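News Shows Garage Clubs Contact

Cars > Interviews > Murbridge

29 May 2024, by Harish Naidu

I caught up with Grabowska at the Landthorpe meet, and boy, can she talk about her Falta coupe! "They built 50 and I think 4 still run," she told me (mine's a boring hatchback, so I was all ears).

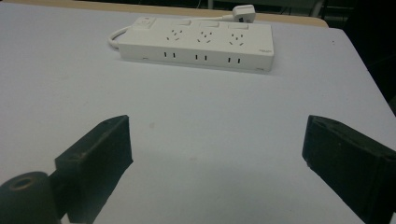 I asked what the hardest part to find was. "The rear window seal. I paid 600 dollars for one and it didn't fit!" She laughed, then showed me the dash clock, stuck at five.

She's driving it to Murbridge next. "With the windows down," she said.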